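Cosell Robotics Club - Bench Safety Checklist, with Comments
Bench: Lockwood
Checked by: Wayne Rudd, faculty adviser
Period: November, before the Orside meet
Marks: OK / FIX / SEE COMMENT

1. Emergency stop within reach of the operator's chair - OK
Comment: Within reach of the chair, yes. Please also be in the chair.

2. Speed limit set to club maximum (20 percent) - FIX
Comment: Found at 895, in a box that takes a percentage. The software ignored it. I did not. Reset and initialed.

3. Gripper closes without crushing soft items - OK
Comment: Run the soft-item grip at low force before anything else, and keep your free hand in your lap while it closes.

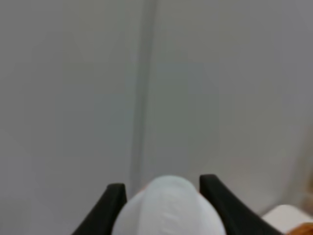
Force setting stays where it is until after the meet. If you think it needs more squeeze, write that on the sheet and leave the slider alone.

4. Hands clear of the fingers while motors are live - SEE COMMENT
Comment: The rule is 9 inches. I have heard "but it was only for a second" enough to have it printed on a shirt. Power down, wait for the light, then reach.

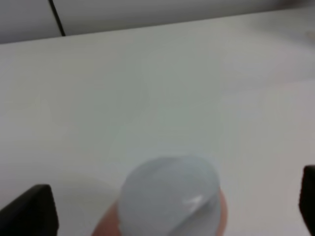 Item 4: pale blue object between the open fingers, wrist view.

5. Cable has slack through the full range of motion - OK
Comment: Good loop, no rubbing. Whoever used the shiny gift ribbon as a cable tie last month, it has been replaced with a cable tie.

6. Test items in place for the Brurier sorting task - OK
Comment: Bottles, the black tube, the Darlie box and the orange basket. Basket starts empty, against the back.
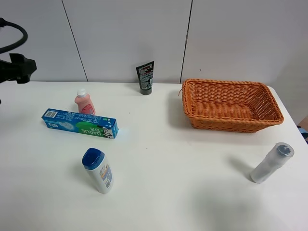
Caps get checked by hand before each run, all the way shut. The sorting task is scored on what ends up in the basket, and there is no credit for shampoo on the bench.

7. Basket in good repair - FIX
Comment: Loose strand at one corner. Trim it before a finger catches it and we lose a run to wicker.

8. Table wiped down, no food or drinks - FIX
Comment: Crumbs. The seniors blame the freshmen and the freshmen blame the robot.

9. Run log filled in - SEE COMMENT
Comment: 3 entries, one of which says "fine." Give me the start time, the program name and what it dropped.

Result: Bench may be used with an adult in the room. Items 2, 7 and 8 to be rechecked before the next practice - bring scissors.

W. Rudd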